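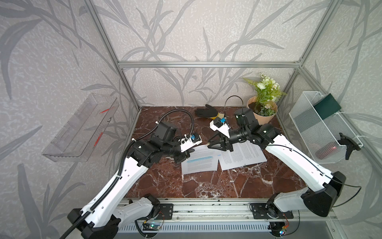 The recall letter reached Drinton in November. It covered 500 Wirkar vans built with the wrong grade of bolt in the rear tow bar. Owners were told to stop towing and book an inspection.

The mechanic at the Plurkberg Road garage read the bulletin twice. Replace eight bolts, torque to 128 newton metres, mark each head with yellow paint, file the form. Her own van was on the list. It had pulled a horse float over the range all winter. 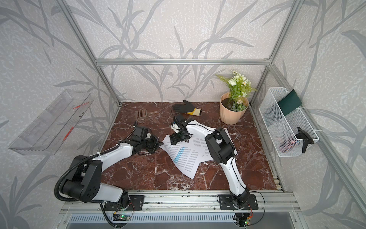 She put it on the hoist after closing. Seven bolts came out clean. The last turned a quarter and sheared, and the head dropped into the drain tray. She bagged it and wrote the chassis number on the label.

The form, supplied by Tang, had a box for vehicle condition and a box for distance towed since purchase. She did the sum on the back of an invoice – 200 trips, loaded both ways. 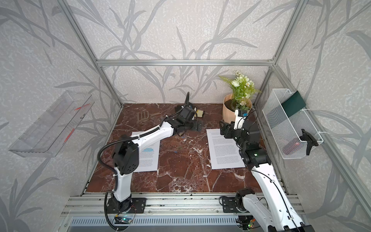

The stub took an hour to drill out. She fitted the new set, ran the wrench round in the order given and painted the heads. Then she rang her sister about the float, got the machine, and said she would try again in the morning.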